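Print this page | E-mail this page

Bench Robot Rules: Frequently Asked Questions

Updated July 8, 2022

These answers cover the small pick-and-place arms used at the Wolport and Prikach sites. They go with the Gruber bench rules and do not replace the risk assessment for your own cell. If the two disagree, follow the stricter one and tell the site automation desk.

Who has to follow these rules?

Anyone who loads, starts, teaches or cleans a bench arm. Visitors and contractors may watch from behind the floor line but may not touch the pendant.

Do I need training if I only load tubes?

Yes. The loader course takes 50 minutes and is good for 3 years. Teaching new positions is a separate sign-off.

How close may the fingers come to a surface?

The taught path has to keep the clearance written on the cell sheet. Check it at slow speed before the first full run of the day, and again after anyone has moved a bin, a block or a panel. Look at the gap between the fingers at the same time. If they touch when the program says they should be open, stop and call the desk. The wrist camera view is good enough for this check, and you do not need to lean in.

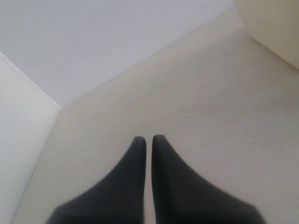 What speed should I use when teaching?

Slow mode only. The pendant locks the higher speeds while the teach key is in, and the key stays with the person teaching. Do not hand it over in the middle of a job. End the session, log out, and let the next person log in.

Can I reach in while the arm is paused?

No. A pause holds the program, and the motors may still have power. Press the stop button, wait for the status light to go steady, then reach in. To restart, step back behind the line first.

Which tubes are allowed?

Capped plastic tubes from the approved list. Glass is not allowed in any bench cell. Tubes with cracked bodies or caps that do not sit flat go in the reject bin before the run starts. The arm has no way to judge a bad cap.

How should the tubes be laid out for a bin transfer? 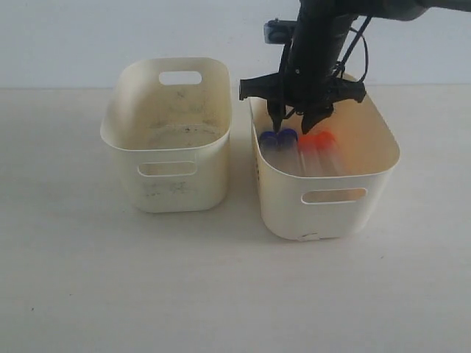 Loading rules at both sites come from the Rarkine handling guide, with a few local changes. Tubes go in one layer, side by side, with all the caps facing the same way. Keep cap colors together, blue next to blue and orange next to orange, so that a person can check the load at a glance before pressing start. Handle holes in the bin walls are fine, but no tube end may stick out through one. Start with nothing in the receiving bin. Do not top up the source bin during a run.

Do scuffed bins have to be thrown out?

Scuffs and stains on the plastic are acceptable for training and dry runs. Bins used with live samples are inspected each week and swapped if marks do not wipe off. A split rim or a bent wall means the bin is scrapped, whatever it is used for.

What about the cables on the arm?

Check them at the start of each shift. They should have enough slack for the full reach and should not rub on the gripper. Do not tape a loose cable and carry on. Tag the cell out.

How often is the gripper serviced?

Every 4000 cycles, or sooner if a pick fails twice in a row. The count is on the second page of the pendant menu. Write it in the log when you sign off.

When will the rules be reviewed?

The next review is in August. Send comments on the form at the automation desk, with the cell number and the rule you are asking about.

Print this page | E-mail this page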